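I have been trying to quit a meal kit since March.

The company is called Trodholm, and I signed up in a weak moment after eating cereal for dinner four nights in a row. The first box was free. The second box was also going to be free, in the sense that I paid for it and got a coupon. By the fifth I had a drawer full of tiny vinegar packets and an opinion about farro.

So I went to cancel. There is no cancel button. There is a "pause" button, a "skip" button, and a button that says "Let's talk," which opens a page of recipes. I skipped. You can skip up to four weeks at a time, and then you have to go back in and skip again, like feeding a parking meter outside a store you don't want to go to.

Twice I forgot. Both times it was the salmon.

I do have some history here. I belonged to a gym for 409 days and went for maybe the first nine of them. I paid for a cloud storage plan to hold 1,106 photos, most of which were of receipts. When I moved out of Flarkotthorpe I left a library card, a dry cleaning order and a punch card one sandwich short of a free sandwich, and the sandwich is the only one I think about.
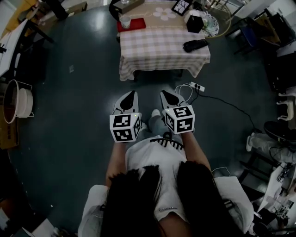
Last week I finally called. The hold music was a single piano phrase that resolved just as a voice came on to say my call mattered, so every forty seconds I sat up straight for nothing. I cleaned the toaster. I read the terms of service, or enough of them to learn that I had agreed to be contacted about "adjacent offerings."

The man who picked up was very nice, which made it worse. He asked why I was leaving. I said it was too expensive, and he knocked the price down. I said I was traveling a lot, and he offered to ship to wherever I'd be. I said I didn't like fish, and there was a pause — I think he was looking at my order history — and then he told me they had a plan with no fish.

I'm sorry to report that I am now on the plan with no fish.

It's half price until the new year. The first box came this morning, 17 October 2021, and it has three more vinegar packets in it. I've set a reminder on my phone to cancel in December. I also have a reminder to cancel the reminder app, which renews before then.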